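Opinion - Home and Habits

In praise of the instruction booklet

My mother kept hers in a biscuit tin on top of the larder cupboard. There must have been one for every object with a plug that had ever come through our front door, and several for objects that had long since gone out again by the back. The iron, the twin-tub, the electric blanket, a hostess trolley we used at Christmas and for one rather tense christening. When something stopped working she would stand on the step stool, bring down the tin and sit at the kitchen table with her glasses on, and we children knew to keep quiet until she had got to the page called Faults and Remedies.

I have been thinking about that tin because last September I bought a new washing machine, and there was no booklet with it. There was a card, about the size of a birthday invitation, with a square code on it for my telephone to look at. My telephone looked at it and took me to a page which wanted my email address, my date of birth and my consent to a number of things, and after I had given all that it told me the manual for my model was not available in my region. I live in Closbridge. We have two butchers and a railway station. I had never thought of it as a region where things might be unavailable.

I should say at once that I am not against the internet. I have found knitting patterns on it that I had given up for lost, and I talk to my sister in New Zealand most evenings (her mornings) without it costing either of us a penny. When my old radio went wrong I typed in its name and a kind man somewhere had written out the whole cure, with a warning about a spring. What I mind is being sent there when I didn't ask to go. If you sell me a thing that fills with water and spins round in my kitchen, I think you ought to hand me, at the same moment, a few pages telling me how to stop it.

A good booklet is a lovely piece of writing, and I don't think we have ever given the people who write them their due. Somebody sat down and imagined me. They imagined me with wet hands and a bad temper, and they tried to guess what I would get wrong, and in what order, and they wrote it down in short sentences without once calling me a fool. I can't think of many novelists who have taken as much trouble over me.

The best I ever owned came with a Didilus sewing machine that belonged to my aunt. It was stapled, and the cover had gone soft like cloth. It began with how to lift the machine out of its box without hurting your back, and then moved on to where you ought to sit, and that the light should come over your left shoulder, and only on the fourth page did it allow you to thread a needle. By then you felt you were in company. My aunt had written in the margins as well, in pencil, things like "tighter than this for denim" and "NOT on velvet, see curtains". I learned to sew from the two of them together, the unknown writer and my aunt, and I could not now tell you which of them taught me what.

You can't write in the margin of a web page, or if you can I have never been shown how. I think that is the loss I feel most. A booklet in a drawer gathers up the knowledge of a household. Ours for the boiler has the date of every service on the inside cover, going back through three different engineers and one change of handwriting when I took over from my husband. On the back is the number 2223, underlined twice, and I haven't the faintest idea what it refers to, but I wouldn't dream of rubbing it out. 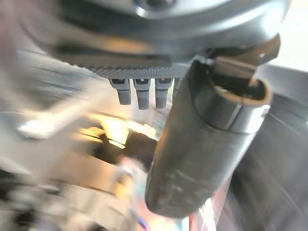 Njål Kristiansen thinks I am being sentimental, and has told me so in writing. Most people, he says, threw the booklet away with the polystyrene, and those who kept it could never find it on the day the kitchen flooded. A page online can be put right when there's a mistake in it, it can be made larger for tired eyes, it can be had in forty languages, and it doesn't need a tree. He would rather have one decent website, properly looked after, than any number of biscuit tins.

I have read that over several times, and I must admit the part about tired eyes went home. The print in some of the old ones was a disgrace. I have a booklet for a food mixer where the safety advice is so small that I needed my husband's stamp-collecting glass to learn that I shouldn't put my fingers in. And he is quite right about the languages. My neighbour across the landing reads English slowly and Portuguese like lightning, and it is a fine thing that she can choose. I wouldn't take that away from her for the world.

But his good website, properly looked after, is doing a great deal of work in that letter. Who is looking after it? The firm that made my old cooker, Grenisbridge, was bought by a larger firm, and then that one was bought too, and somewhere in all the buying the pages about my cooker were tidied away. The cooker is still here. It made a rice pudding on Sunday's leftovers principle only the other night - a little of this, the end of that - and it will very likely outlast whoever owns the name by then. The booklet is still here too, in the drawer beside it with the string and the candles. Paper has this one great virtue, that it goes on being where you put it whether or not the company has had a good year.

There is a question of manners in it as well. When the card in the box sends me off to a page, and the page asks for my birthday, I am being charged for something that used to be part of the price. I paid 713 pounds for that washing machine, which seemed to me plenty. I don't see why I should have to introduce myself as well before I am told which drawer the powder goes in.

And it does fall hardest on some of us. My friend who lives out past the reservoir gets her signal by standing in the lane. When her freezer began its alarm in the night she had to put a coat on over her nightdress and hold the telephone up towards the church, and she stood there while a picture of a smiling family loaded, one strip at a time, before she got anywhere near the word defrost. She laughs about it now. She is seventy-nine, though, and it was icy, and I didn't laugh very much when she told me.

I know paper costs money and I know it has to come from somewhere. I'm not asking for the great doorstops we used to get, with the same five warnings in every tongue of Europe and a guarantee slip for a country that had changed its name. Print me a thin one. Put in how to turn it on and off, how to clean it, what the lights mean, and what to do when water comes out of the bottom. Put everything else on the website by all means, and let those who want to go there go. I would happily pay an extra pound for it, and if there were a box to tick at the till saying "booklet, please", I'd tick it every time and so, I suspect, would a good many people who are younger than I am and would be embarrassed to say so.

It can be done. I bought a lamp before Christmas from a small firm called Þorgeirsson, whose name I have had to copy letter by letter from the box, and folded inside was a single sheet of good stout paper. It told me how to change the bulb and how to wipe the shade. It told me the flex could be replaced and what sort to ask for. At the bottom was a ruled space headed Notes, quite empty, five lines of it. I was so pleased that I read the thing aloud over supper, and my husband, who had been hoping for the cricket, bore it very well.

I wrote on the first line that evening: the date, the shop, and the fact that the switch is stiffer than you expect. Then I put it in the tin. I have my mother's tin now, you see. The hostess trolley is in there still, Faults and Remedies and all, and the trolley itself went to the tip before my own children were born.

As for the washing machine, I got the better of it in the end by ringing the shop, where a very patient girl read me the instructions down the line while I took them down on the back of an envelope. It took us most of her lunch hour. I've sent her some shortbread, and the envelope has gone in the tin with the others.

Last updated: February 5, 2025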